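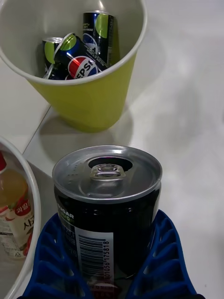 So the club finally has a project that isn't a line follower! We voted back in October, and sorting recycling won over the chess thing by a lot. Cans go in the green cup, bottles go in the gray one, and the arm has to do it without anyone touching the keyboard. That's the whole assignment we gave ourselves for the Gresen open day.

I'm on the gripper side with two other people from Cundis, and our part is the fingers. We've been through six versions by now. The early ones were solid and they'd squirt a can sideways the second it was a little off center, so we went to the open rib shape, which bends and sort of wraps around whatever you're picking up. Blue is what was on the spool – I wanted orange. 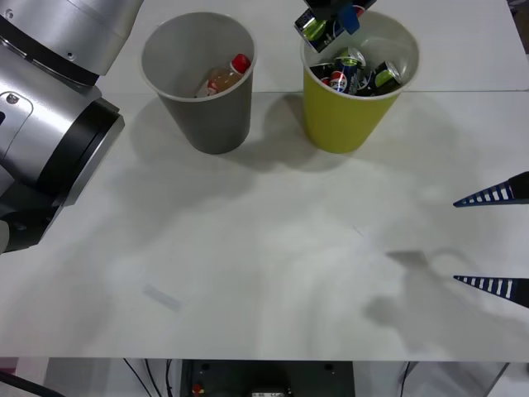 The drop is harder than the grab, at least for me. You'd think letting go would be the easy part, but if the can is tilted the wrong way it catches the rim and takes the cup with it. Our fix is kind of dumb: come in higher, tip the can, open slowly. It costs a couple of seconds per can and I'm fine with that.

Soda cans were the obvious choice for practice (we drink enough of it), and the short ones fit the fingers way better than the tall ones. 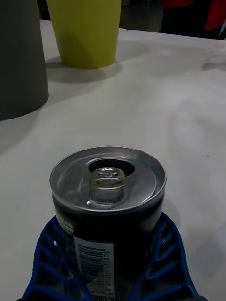

A can between the fingers, green cup up ahead.

Our other headache is light. The room at Ustgate has big overhead panels and the table is white, so the wrist camera gets shadows everywhere, including the arm's own. Our detector kept calling them objects. We ended up labeling 2,790 pictures by hand, split between everybody, and I did my share with a podcast on and a very sore thumb.
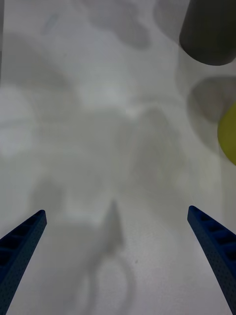

Open gripper, lots of shadows.

Last full run we got 39 cans in a row before one went wide, and the club record before that was embarrassing enough that I'm leaving it out. The open day slot is up to 90 minutes, so next I want to work on bottles. They're slippery and the labels slide, and I have a seventh finger design half drawn on the back of my physics notes.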